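Zasosier Feather Care Kit

For cleaning and touching up mounted birds at home. Made by Arnar, sold through Veres and our own shop. Old kit is discontinued, this one replaces it from November 2022 on.
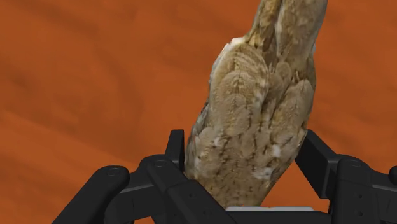

Tan and buff plumage with dark brown flecking.

What you get: 4 brushes (two soft, one fan, one stiff for bases only), dusting bulb, 2 cloths, bottle of Fisik dry cleaner, instruction card. Tweezers not included any more, sorry.

How to use. Dust first, always head to tail. Never against the lay of the feather. Then a little cleaner on the cloth, NOT on the bird. Wait 4 minutes, brush out. Pale feathers show dirt quickest so start there. Dont use near glass eyes, it leaves a haze. Old mounts may contain arsenic, wear gloves and a mask and don't do it in the kitchen.

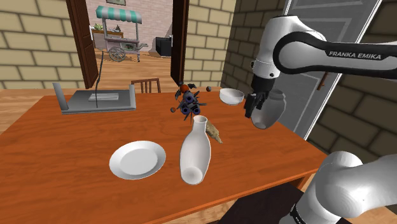
Clear yourself some elbow room and put down an old sheet, the dust goes everywhere. Good side light helps. Britta Ruppert does hers by a window and says mornings are best.

Refills: cleaner and cloths sold seperately. Brushes wash in cool water, dry flat.

Order no. 377. Ships in a flat box. Returns if unopened only. Questions about older or damaged mounts go to Lenka Hudec, please send the species and age if you know it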